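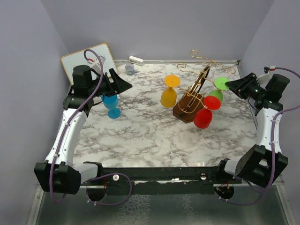
I've spent most of July making a podcast about electronics, and I can tell you that talking about soldering is a lot harder than soldering. The show is called Skurkis, it comes out every two weeks, and I got roped into it by Sadia Kiani, who needed a co-host with a decent microphone and low standards. We record at my kitchen table late in the evening, once the street goes quiet. I've come to covet any surface with some space on it, and a marble-patterned top with nothing worse than a stemware rack and four plastic goblets between two robot arms looks like luxury to me. My own table has a power supply, a bag of loose capacitors and a cold pizza on it, and that's on a good night!

Our guest for the latest episode was Judit Vincze, who repairs old synthesizers in a shop called Saliba. I'd sent her a list of 19 questions. We got through two. She started telling us about an organ somebody had rescued from a church basement, full of mouse nests and corroded contacts, and I just let her go (you would have, too). She cleaned every key contact by hand with a strip of paper and some alcohol. It took her most of a winter. Then she switched it on and one note played all by itself, very low, and wouldn't stop, and she says she sat there and listened to it for a while before she went looking for the short.

The editing is where I lose my weekends. The raw recording ran 70 minutes longer than we wanted, and Sadia and I don't agree on what counts as boring. She wanted to cut the whole bit about flux. I fought for the flux – people write in about flux! We've had more mail about that than about anything else, including a lovely long message from Toon Jacobs, who builds guitar pedals and thinks I'm wrong about tip temperature. I may be. I've turned mine down since.

Next up is Maksym Derkach, and I'm already nervous. He designed the Aloline, a little shortwave receiver you put together from a kit, and I've been building one so I won't sound like a fool. So far I've put one transformer in backward and lost a screw in the rug. The manual is very good and I should have read it first.

We're at 1391 subscribers now, which my mother thinks is a typo. If you're one of them, send us your questions for Maksym before we record. Anything about antennas goes straight to Sadia, and please be gentle about the flux.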